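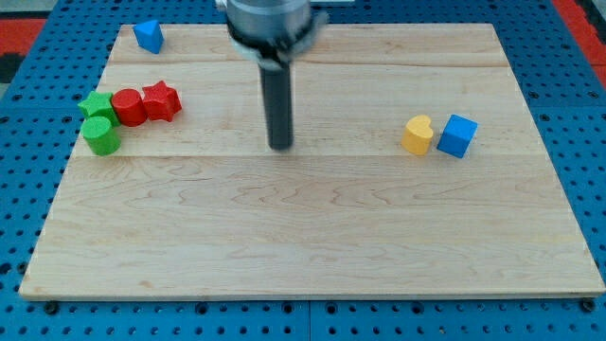 Caring for wooden boards and counters at home

In my mother's kitchen there was one board for everything, and it lived 30 years. Mine lasted two winters before it split in the middle. After this I began to read and to ask, and these are the tips which I now follow myself. They are for cutting boards, bread boards and also for small wooden counters.

Washing

Wash the board right after you use it, with warm water, a drop of dish soap and a soft brush. Never leave it lying in the sink. Always wash both sides, even if you used only one. If one side takes water and the other stays dry, the wood pulls itself into a curve.

Do not put it in the dishwasher. I know there are boards sold as safe for this, and I have tried one. It came out gray and rough like a fence.

Drying

Wipe it with a towel, then stand it on its long edge where the air can reach both faces. Do not dry it on a radiator or in the oven. In October, when the heating comes on, I move my boards to the other end of the kitchen and leave them there until spring.

Smells and stains

For onion and garlic, spread coarse salt on the surface and rub it with half a lemon, cut side down. Wait 6 minutes, rinse, dry. For fish I do this twice. Beet stains become lighter with a paste of baking soda and water, but some pink remains and I have stopped to fight with it.

Vinegar mixed half and half with water is good for a quick wipe. Keep it away from stone counters, it leaves dull spots.

Oiling

Use mineral oil of food grade. Olive oil and sunflower oil get old in the wood and after some weeks the board smells like a forgotten cupboard. The oil I buy is from Pimis, in the small bottle, but any food grade one will do.

Warm the bottle in a bowl of hot water, pour a little oil on the board and spread it with a cotton cloth in the direction of the grain. Do not forget the ends, they drink the most. Leave it overnight and wipe off what is left in the morning. A new board wants this once a week in the first month, later once a month is enough. If drops of water stay round on the surface, you can wait.

Rough spots

When the wood feels hairy, sand it lightly with fine paper, always along the grain. Then wipe it with a damp cloth, let it dry fully and sand once more. The second time it stays smooth. Oil it after.

Small cracks

A thin crack along a glue line can be glued again with a waterproof wood glue that is marked for food contact. Push the glue in with a piece of thread, close the clamps gently and leave them for a full day. Deep cracks hold dirt, and such a board is better used under flower pots.

A note from a reader

Elīna Vanags wrote to me that she keeps the board from sliding with a damp kitchen towel under it. I do the same now. Only take the towel away when you finish cooking, or the underside will get dark marks, and these do not wash out.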